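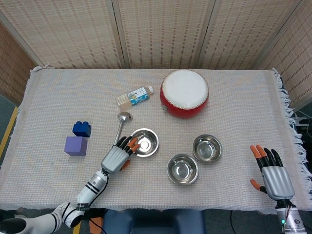
*Fig. 1. Puesto de trabajo de la práctica 4. La mano izquierda está sobre el primer cuenco; la derecha queda abierta al lado.*

# Práctica 4 — Agarre de objetos con borde

Taller de Robótica Aplicada, grupo 2
Apuntes de clase preparados por Rattana Sitthichai
Laboratorio: Pascal Teuber

## 1. De qué trata esta práctica

En las prácticas anteriores hemos cogido cubos y piezas con caras planas. Con estas piezas la mano puede cerrar por dos lados opuestos, y un error pequeño de posición casi no se nota. En la práctica 4 pasamos a los cuencos de acero. Un cuenco no tiene caras planas, el borde es delgado y la superficie refleja la luz, de manera que la cámara da a veces una profundidad equivocada en el interior.

La tarea completa se llama «recoger la mesa» y se hace por teleoperación. Cada estudiante debe apilar los tres cuencos y después dejar la pila en la zona central del mantel. Los otros objetos (el tambor, la botella, el cucharón y los dos bloques) no se mueven en esta práctica. Están en la mesa como obstáculos, y en la práctica siguiente serán también objetos de trabajo.

## 2. Vocabulario que usaremos

**Pose de aproximación.** Posición de la mano antes del contacto, con los dedos ya orientados hacia el objeto. En la Fig. 1 la mano izquierda está encima del cuenco de la izquierda, con los dedos curvados hacia el borde y el pulgar recogido por debajo.

**Agarre de borde.** El pulgar va por un lado de la pared del cuenco y uno o dos dedos por el otro. Es el agarre que pedimos para los tres cuencos.

**Agarre envolvente.** Los dedos rodean el cuerpo del objeto. Sirve para el tambor o para la botella, pero con los cuencos no lo recomiendo, porque los dedos empujan el mantel y lo arrastran.

**Mano de reposo.** La mano que no trabaja. Se deja abierta, a un lado, y el operador no la mueve hasta que la necesita. Muchos estudiantes la olvidan y al final de la sesión la encuentran dentro de la zona de trabajo de la otra.

## 3. Preparación del puesto

1. Extender el mantel. Puede quedar algo recogido en una esquina, pero no debajo de los objetos.
2. Cerrar el biombo por detrás y por los dos lados. El fondo uniforme ayuda a la segmentación.
3. Colocar los objetos según la Fig. 1. El tambor va al fondo, a la derecha del centro; la botella, tumbada a su izquierda; el cucharón, delante de la botella; los bloques, en el lado izquierdo.
4. Comprobar que los cables del lado derecho no pasan por encima de la mesa.
5. Abrir el programa Duvon y cargar el perfil «cuencos». El perfil general cierra los dedos con demasiada fuerza para un borde delgado.
6. Llevar las dos manos a reposo y esperar la señal del compañero de seguridad.

La cinta amarilla del suelo marca el límite del puesto. Durante el movimiento, ninguna persona la cruza.

## 4. Secuencia recomendada

Propongo empezar por el cuenco de la izquierda, que tiene más espacio libre. Los otros dos están muy cerca el uno del otro y es fácil tocar el segundo cuando se quiere coger el tercero.

a) Bajar la mano izquierda en vertical hasta la pose de aproximación. Hacer una pausa.

b) Orientar la muñeca. El pulgar y el índice tienen que quedar a los dos lados de la pared, y la palma no debe tapar el cuenco entero, si no el operador pierde la referencia visual.

c) Cerrar despacio. Cuando Duvon indica contacto en los dos dedos, parar el cierre y no añadir más fuerza.

d) Levantar en vertical, sin desplazamiento lateral, hasta superar la altura del tambor. Solo después de esto se mueve el brazo hacia la derecha.

e) Soltar dentro del segundo cuenco. Abrir primero el índice y luego el pulgar. Si se abren a la vez, el cuenco suele girar un poco y queda apoyado de lado.

f) Repetir con el tercer cuenco. Aquí se permite usar la mano derecha, siempre que la izquierda haya vuelto antes a reposo.

Para el cambio de mano no hay una solución única. El equipo Rindmont lo hizo el curso pasado con una sola mano durante toda la tarea, y su resultado fue correcto, aunque lento.

## 5. Errores frecuentes

- **Bajar en diagonal.** Los dedos tocan el borde por fuera y empujan el cuenco. Hay que subir y repetir desde a).
- **Confiar en la profundidad del fondo.** El acero devuelve un brillo fuerte y el valor medido no es fiable. Tomar siempre la referencia en el borde.
- **Rozar el cucharón.** El mango es largo y termina cerca de la zona por donde entra la mano izquierda. Si se mueve, se anota y se continúa; no se corrige con la mano libre.
- **Arrastrar el mantel.** Si se tira de la tela se mueven todos los objetos, y el episodio se marca como no válido.

## 6. Registro y entrega

Cada pareja graba sus episodios en la carpeta Skomis del laboratorio. El último episodio del curso anterior es el 431, por tanto la numeración de este grupo empieza en el siguiente. Nuestro espacio reservado llega hasta el 544. Por favor, no utilicen números superiores, ya que pertenecen al otro grupo.

En la hoja de registro se escribe:

- número de episodio y nombre del operador;
- mano usada para cada cuenco;
- resultado (completo, parcial, no válido);
- una frase sobre la causa, cuando el resultado no es completo.

Los episodios parciales también se entregan. Para la sesión de análisis son muy útiles — el curso pasado aprendimos bastante de un cuenco que caía siempre en el mismo momento, y la causa era el orden de apertura de los dedos.

El informe tiene dos páginas como máximo y se entrega en octubre, antes de la sesión de análisis.

## 7. Preguntas para preparar en casa

1. ¿Qué cambia en el agarre de borde si el cuenco está inclinado hacia el operador?
2. Proponga una pose de aproximación para el cucharón. ¿Lo cogería por el mango o por la parte redonda?
3. El bloque azul tiene dos salientes en la parte superior y el cubo lila es más grande. ¿Con cuál de los dos empezaría, si están casi en contacto?
4. Lea el capítulo de Peeters sobre contacto con dos dedos y compare su criterio de parada con el nuestro del paso c).

Para dudas sobre el perfil de Duvon o sobre los permisos de la carpeta, pregunten a Pascal en el laboratorio. Las dudas de contenido las vemos al principio de la próxima clase.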